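Slide 1: Clearing the bedroom floor, one bit at a time
Drudby Tidy Homes evening, 2021-02-01
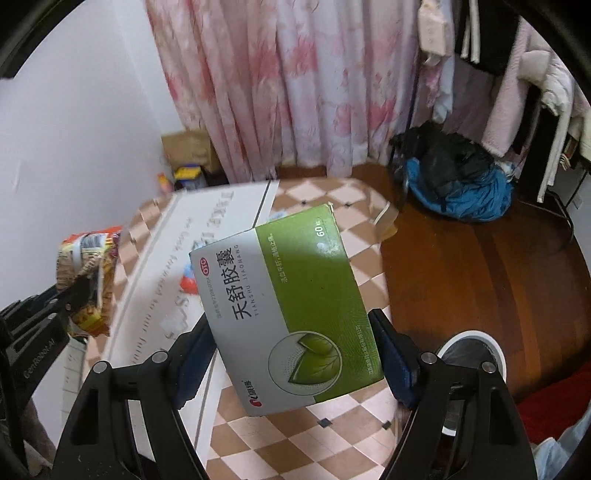 Medicine box, snack wrapper, big carton, and plenty still to do.

Say hello, wait for the coats to come off, then straight in.

Right, who's got a floor like this at home? (Hands up. Mine's up too!) Start with the small stuff. Medicines first, always. The white and green box says 60粒, so sixty in a pack, and I'd want that up on a high shelf before I touched anything else.

Next, rubbish. Crumpled wrappers go straight in the bag, no dithering.

Then boxes. Oh, I do love a box. The white carton lying on its side would hold a fair bit if you stood it up, and there's a brown one over by the wall as well. I kept 17 boxes under the stairs at Troltby "just in case" and used one of them. Pause here, people usually own up to theirs.

Clothes last! The fluffy pink one and the white puffy jacket are already on a rail, so leave them be until the floor's clear.

My timings: five minutes for medicines, nine for rubbish, seven for boxes. Don't read these out if we're running late.

Mention the Gundgate swap table in May, then tea. Leaflets are in the blue folder.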